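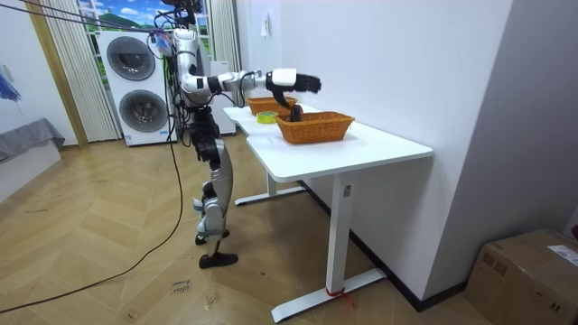
What does a visitor learn at a robot open day that a data sheet leaves out? How long things take, mostly. Setup, waiting, the second try, the third. A data sheet gives you payload and reach and battery life. A visit gives you the pauses.

Chapter 2
Going to See the Machines

Before you read: think of one job you do at home with your hands. Write it down in a single line. Keep the paper, you will need it at the end of the chapter.

Most students meet their first working robot on a visit. A lab opens its doors for an afternoon, a company puts on a demonstration, a class gets on a bus. This chapter is on how to get something out of a day like that. Where to stand, what to ask, what to write down while it is still fresh.

Our running case is the spring open day at Pliddale, held on 2nd May. The host was the Prulevus project, home tasks mostly. Reaching, picking up, putting away. Admission free, 125 places, all gone by the end of January. We went with two classes and came back with far too many notes. Some of them are used here pretty much as written.

From the notes, first hour:

Arm goes out at shoulder height toward the baskets on the desks. Wicker, two of them. Hand over the nearer one, fingers out straight. Something small and dark standing up in the basket. Black cables running up from the top of the robot. Ask about the cables!! Washer and dryer stacked behind, curtains, wood floor. More like an apartment then a lab.

Good notes? Fair. They say what was there, and they keep a question for later. What they lack is time. No start, no finish, so we can't say how long the reach took. Put a clock time in the margin every few lines, even a rough one.

Three kinds of demonstration

The staged run. Rehearsed, same objects, same spots. Shows the machine at its best. Worth watching twice, and on the second run look at the people and leave the robot alone. Who is holding a controller? Who moves things back between runs?

The open bench. Work goes on as usual and visitors stand behind a line. Slow. Often dull for long stretches. You will learn more here than anywhere else if you can stand still for it.

The hands-on table. Usually a smaller arm, with a staff member close by. At the Dremitz fair, which we cover in Section 2.4, the line for this was so long that most of our group gave up.

Numbers on the day

Hosts like to quote numbers. At Pliddale the poster said 648 successful picks. Out of how many? The poster didnt say. We asked, and the answer was 2,000 attempts, which is a success rate of 32.4 percent. Same robot, same poster, very different impression. Section 2.2 has more on rates and how to ask for the missing half.

Questions to bring

Is a person controlling it right now, or is a program?
What happens if the basket is moved a hand's width to the left?
How many attempts, and over how many days?
What broke last week?

The last one got the longest answer of the afternoon.

Key terms for this chapter: teleoperation, autonomy, trial, success rate, reset, tether.

Section 2.1 starts with the Carnegie room, where the morning group was taken first, and the matter of who does the resets.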